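PRASNESS – February 22, 2024 – The Prasness Department of Public Safety will begin a traffic enforcement and crash prevention effort on Grasso Road next month, covering the stretch between the Gikamham town line and the Plorow plant entrance.

Officers responded to 58 crashes on that stretch last year, 3 of them fatal. Most happened at unsignalized intersections and involved a driver turning left across oncoming traffic. Department records show October was the worst month, when early darkness and the plant's evening shift change fall close together.

Patrols will be heaviest in the early morning and late afternoon. Officers will be looking for speeding, failure to yield, following too closely and use of a handheld phone. They will also stop vehicles with headlights or brake lights out. Drivers stopped for a light that is out will get a repair notice and will not be fined if the work is done within the period printed on the notice.
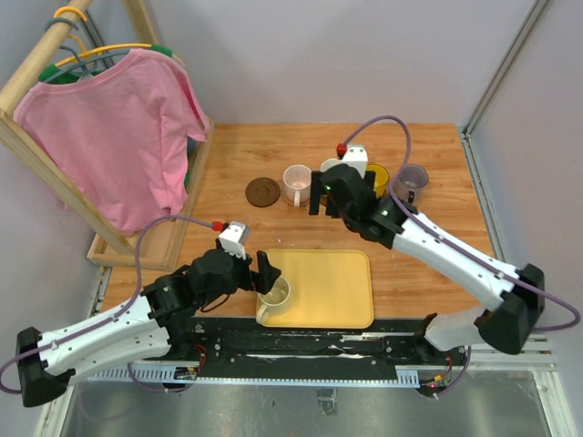 Distracted driving was listed as a factor in more of the Grasso Road crashes than alcohol. Phones account for much of it, but officers also write down eating, reaching for items on the floor and handling drinks. An open mug with even a small amount of liquid in it takes a hand off the wheel and can spill under hard braking. The department asks drivers to use a cup with a lid, set it in a holder before leaving the driveway and leave it there through intersections.

During the last enforcement period on Grasso Road, officers made 400 stops and issued both citations and written warnings. A traffic counter placed near the town line recorded 2,909 vehicles on its busiest day.

The county road office will trim brush at two intersections where drivers have reported trouble seeing oncoming cars. One lane will be closed during that work, and flaggers will direct traffic. New yield signs and fresh stop lines are planned for the spring – dates will be posted once the contractor has confirmed them.

Residents who want to report a sight problem, a damaged sign or repeated speeding may call the department's non-emergency line or fill out a form at the front desk. Reports should include the nearest cross street and the time of day. Crashes and other emergencies should be reported to 911.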